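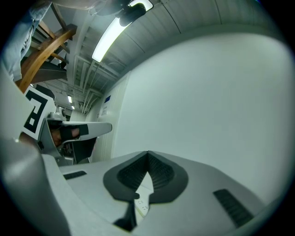
Task lighting gets too much credit in small workrooms. I rent 60 square feet in Dernwood, and after five winters there I would put the budget into the ceiling first. A desk lamp lights one patch and leaves the rest to guesswork. A long fluorescent tube, run bright white overhead, is the better base layer, though it does little for whatever sits beneath a stool — the dark shelf or seat under the wooden one stays in shadow.

Darius Coman argues for warm lamps at every station. His room in Tarnau looks pleasant, and he loses screws in it every December. Fit the tube, then add one low lamp for the shelves. Curved stool legs throw confusing shadows, so aim it from the side.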